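Search this site
Search

Theology library at Geum reopens its reading room

2 min read

Last updated September 12, 2022

The theology library at Geum has reopened its reading room to outside readers, and with it a collection of books and papers on modern Protestant thought that has been out of reach since January.

The collection was built up by the Foltell Institute and passed to the library when the institute closed its own building. It holds roughly 2000 printed volumes, most of them in German and English, along with lecture notes, sermons and letters from several pastors who taught in the region between the wars.

Much of the printed material deals with the doctrine of revelation and with the long argument over how far theology should borrow from philosophy. There is also a good run of church newspapers – some of them hard to find elsewhere – and a smaller group of works on baptism and church membership.

The papers are still being cataloged. The library said 60 folders can be ordered now, and the rest will be added to the online catalog as the work is finished. Letters that mention living people will stay closed.
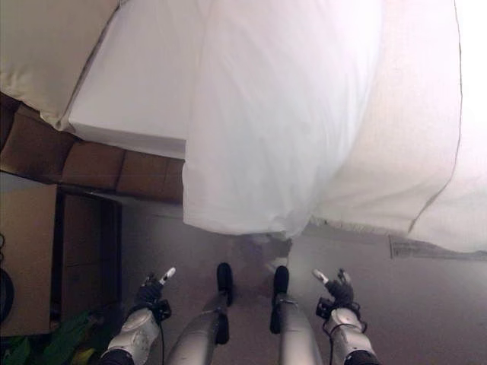

Using the collection

Readers who do not belong to the college need a day card, free at the front desk with photo identification. Printed books can be requested on the day. Papers must be ordered in advance, and each reader may have 2 folders out at a time. Pencils and laptops are allowed in the reading room, but pens are not.

Lecture series and first volume

A short series of public lectures will go with the reopening. The first looks at how students in the 1930s read Kierkegaard, and the second takes up the idea of the church as a visible community. Each talk lasts 30 minutes and is followed by discussion.

Murnotell Press plans to publish a selection of the sermons in English translation, with notes on the Bible texts they were preached on. The volume will appear in its Lukavico series on church history. No price has been set.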